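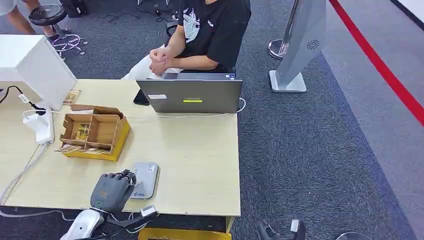
Hand closes again by itself after letting go (pinched finger, long)

Print this thread | E-mail this thread

benchrat_lou
Posted 4/7/23

OK so I need some help from people who've lived with multi-finger hands longer than I have. We're running a Clollano arm pair with Indby hands on a packing job: thin flat stuff, cards and booklets, going into a cardboard box with dividers. Pick it up, bring it over, lower it in, open, back out. It had been going pretty well!

Then yesterday it opened, started to back out, and closed again. Full close, at normal grip force. Sumaiya had her hand on the box flap and the index finger of the thing came down on hers. She's fine, bruised nail, used some words I hadn't heard from her before. But it shouldn't be possible and I'd really like it to never happen again.

What I've got from the log: 148 cycles since the last power-up, and it closed on its own in two of them. The other time there was nobody near it and I only found it afterward by scrolling. No error, no e-stop event, no comms warning. The hand just says "closed" when the last thing we sent was "open."

Things I already tried: swapped the cable at the wrist, reseated everything, rebooted, swapped left and right hands. It's happened once more with the hands swapped, on the same side of the robot, so I don't think it's the hand.
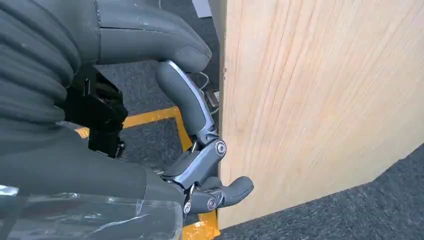
Right up against the panel edge, thumb on top and the finger joints underneath. That bolt head is the pivot I was checking for play (didn't find any).

Anybody seen this?

E-mail this post

gripe_and_grip
Same side with the hands swapped is your answer, it's upstream. Cable inside the arm, probably at the elbow. Flexes a few thousand times, one conductor goes, you get garbage on the bus and the hand does whatever the garbage says. Had it on a Trovar arm. Replace the harness and move on with your life.

E-mail this post

Saha_dev
Not buying it. Garbage on the bus fails the checksum and gets thrown out, you don't get a nice clean "close at normal force" out of noise. Lou, who is allowed to talk to the hand? Is it only your cycle program, or is there a teleop node still subscribed from when you were teaching it?

E-mail this post

benchrat_lou
Ummm. There might be a teleop node. We teach the grasps by hand and then switch to playback, and the switch is supposed to kill it. I'll look tonight.

E-mail this post

gripe_and_grip
Some of these hands don't check anything on the serial side, so "gets thrown out" depends a lot on who wrote the firmware. I'd still pull the harness.

E-mail this post

rkovacs
Hi, Réka Kovács here, I do the risk assessments for a couple of cells like this. Can we go back a step please? You're all chasing why it closed and I'd like to know why a person's fingers were inside its reach while it was powered and running a cycle. What's the hand force set at? Is there anything that stops it if somebody leans in?

E-mail this post

benchrat_lou
Fair, and I was kind of hoping to skip that part. The flaps spring back up and catch whatever's being lowered, so somebody holds them. There's yellow tape on the carpet where people are supposed to stand but you can't hold a flap from there. Grip force is 89 on the Indby scale out of 200. We went up from the default when the glossy covers kept sliding.
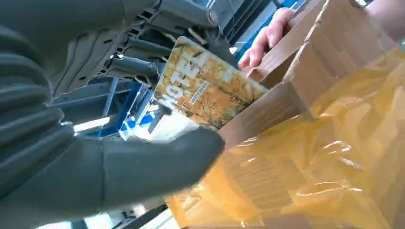
Booklet with the fall trees on the cover, at the box. Fingers on the flap, which is the part Réka is mad about.

E-mail this post

rkovacs
Not mad! But yes, that. Look at how close the fingers of the hand are to the fingers of the person. If the hand does anything unexpected in that spot there's no time to get out of the way, and you've already had unexpected. Tape on the floor is a reminder, it isn't a guard. Please stop running with somebody on the flap until this is found.

E-mail this post

oldtimer_mech
Gotta disagree a little. I've worked next to small hands like this for years and a person steadying the box is pretty normal in a lab. Turn the force way down and the worst you get is a squeeze. You'd never get any teaching done if everyone had to be behind a fence.

E-mail this post

rkovacs
Teaching, with somebody on the enable switch and the speed down, sure, we do it too. This was playback at full speed with the force turned up. Those are different jobs and I'd want them written up separately.

E-mail this post

Saha_dev
+1 to Réka. Also binder clips for the flaps. Or fold them down and tape them to the sides.

E-mail this post

benchrat_lou
Taped the flaps down this morning. Took a minute and now I feel dumb, we've been holding those since we started.

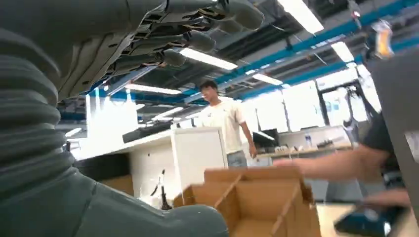 Anyway, the fault. Saha_dev, you were right about the teleop node, or mostly. The playback switch does stop it, but if the switch happens while a glove packet is still queued, the node restarts itself and hangs on to the last glove pose it saw. Then whenever the network hiccups it republishes that pose. The last pose on that side was a closed fist, because Sumaiya finishes teaching by making a fist and I finish with my hand open. So it only ever showed up on her sessions, on the side she teaches. I can make it happen on purpose now, with everybody well back.

I've got the restart turned off and the hand driver only takes commands from one source at a time. It ran all afternoon without doing it. That's not very long, I know.

E-mail this post

gripe_and_grip
Huh. OK, I'll give you that one. I'd still look at the harness when you've got the cover off for something else.

E-mail this post

rkovacs
Glad you found it. Could you also have the hand go limp (or at least hold still) if it gets a command from anything other than the active source, and log it? Right now a second source would just be ignored quietly and you'd want to know. And what did you do about the 89?

E-mail this post

benchrat_lou
Logging it is a good idea, adding that. Force is back at the default, and the glossy ones are sliding again, so I'm trying grippier fingertip covers before I touch that number. Sumaiya wants it on record that her nail is purple. I'll post the driver patch when I've cleaned it up, probably sometime in May.

Print this thread | E-mail this thread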